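Media release
2019-02-21

Wutance shared workshop opens its two-arm sorting table to members

Girno, the members' group that runs the Wutance shared workshop, is pleased to present Testa, a work table with two robot arms which was built by members in their free time. From April, any member who has done the safety evening can book the table and try their own program on it.

The project was started by Ruwan Talukder, who repairs coffee machines for his living and joined the workshop to learn welding. He wanted a table where a person without training in robotics could teach an arm to pick up a thing in one place and put it down in another. The members agreed to help him if the table stayed in the workshop for everybody.

"At home I have a kitchen, and in the kitchen there is no place for two robot arms. I asked my neighbours at the workshop, and they said yes before I finished the question," said Mr Talukder.

The build took 448 hours of members' labour, which are written down in the workshop book. Most of this time went into the frame and the cables. The first frame was too light and moved when an arm stopped quickly, so it was taken apart and made again with heavier brackets.

The table top is covered in a plain brown surface and divided into squares with dark blue tape. A member can say "put it in the next square" and everybody understands which place is meant. The tape is cheap, and it can be pulled off and laid again when a task needs larger squares. For the first tasks the group has chosen ordinary things such as a wire-mesh basket, whose thin rim is a good test for a two-finger gripper.

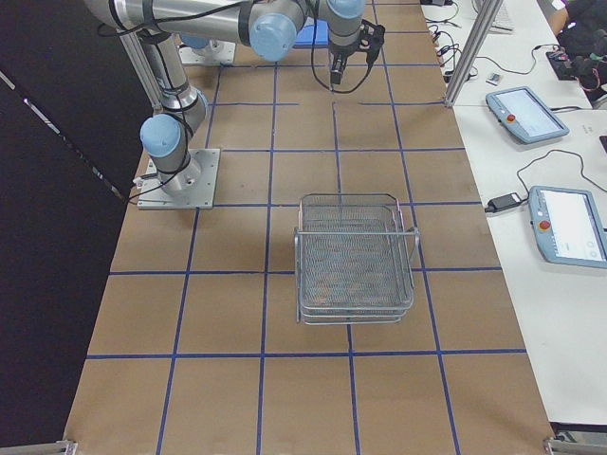
How members can use the table

Bookings are for two hours and are made at the workshop desk. The fee is $16 for each booking, and it pays for electricity, tape and spare gripper parts. Each arm is controlled from its own teach pendant, with a red emergency stop button on it. One person must stay beside the pendants during all the time that an arm is moving.

The programs that members write are kept in a common folder called Flustinex. Everyone may copy a program from there and change it, but the original must be left as it was.

The safety evening is free of charge and is open to all 200 members of the workshop. Visitors who are not members are welcome to watch, if they stay behind the line on the floor.

Questions about the table or about membership can be left for Ruwan Talukder at the Wutance workshop desk during opening hours.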